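**Jirken Neighbours Help Board** › Home and Household › Sorting and storage
Posted 11 January 2023

## What do you do with the odds and ends that don't belong anywhere?

**Kamran Babaei**

Hello everyone, and sorry in advance if I ramble. We're moving out of the Tolentino Street place at the end of the month after 16 years, and I've been making pretty good progress, I think. Kitchen is half packed, books are done, the linen cupboard went better than expected (we owned a frankly embarrassing number of pillowcases). What has me stuck is the bottom drawer in the hall. You all have one, I'm sure. Everything in it is small, none of it is rubbish exactly, and none of it goes with anything else.

I've started putting it out on the big cream table a few bits at a time so I can look at it properly, and I still end up standing there with a cup of tea going cold. There's a purple foam toe separator, for doing your nails, which my daughter says isn't hers. A little blue toy car that I'm fairly sure is worth keeping, though I couldn't tell you for whom. A tall clear plastic tube with a yellow-green cap on the end. A small green and white packet. And then a black metal bracket with a whole row of long slots in it and a round hole near one end, which my wife thinks is for holding a phone or maybe tools, and I think came with a desk we no longer own.

The one that really bothers me is the pink piece. It's smooth plastic or something like it, wider at one end, with three little rectangular openings along the edge, and I've been trying to work out whether it goes with the shiny silver metal bit.

So my questions are really two. Is there a sensible way to sort a drawer like this without it taking a week? And how long do you hang on to a part when you don't know what it's a part of? Pink piece first, then the table.

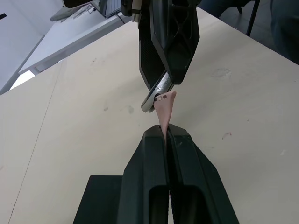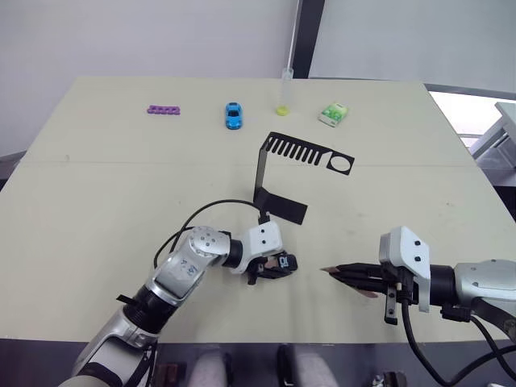
**verandah_jen**

Oh Kamran, I could have written your post myself, we did the same move two years ago and I very nearly took the whole drawer with me, runners and all.

I'd stop asking what each thing is and ask where you'd go looking for it. The toy car goes with the toys, or in the box of family keepsakes if there aren't toys any more, and you don't have to decide who it's for until you're in the new house with your feet up. The toe separator goes in the bathroom box with the nail things. The tube I'd keep only if you can think of something to put in it by dinnertime. I used one like that for knitting needles for years and was very fond of it, but I've also thrown out a good many that I kept "just in case" and haven't missed a single one.

Brackets are trickier, because you always find the desk the week after bin day. Put it in a zip bag with a bit of masking tape on the front and write down your best guess, something like "bracket, phone or tools??, maybe old desk". Same for the pink piece and the silver one, in one bag together even if you're not sure they're a pair. If they do turn out to belong to each other you'll be glad you didn't put them in different boxes!

Then all the bags go into one shoebox, and the shoebox is the LAST thing you pack and the first thing you open. Mine sat on the kitchen windowsill for a month and half of it found a home by itself as we unpacked.

As for how long, I gave ours until the next Christmas. My husband wanted one more year and I'm sorry to say he did rescue a curtain hook.

**ferntree98**

bin it mate. except the car

**Margo at the Clasia end**

I agree with Jen about the bags, though I'd add one thing, if you have the patience. Before you tape anything shut, walk around the house with the pink piece in your pocket for a day or so. Hold it up against whatever has a gap or a slot in it — bathroom cabinet, sewing box, the vacuum attachments. I found the missing end of a blind that way, after it had lived in a jam jar for so long I'd stopped seeing it.

Please check the green and white packet too, before it goes in with anything else. I packed half a packet of chewing gum in with the good tablecloths once, in January, in the heat, and one of them has never been the same.

If the bracket really is going begging, the swap table at the Clasia hall takes hardware as long as it's labelled. You can leave it in the blue crate by the side door.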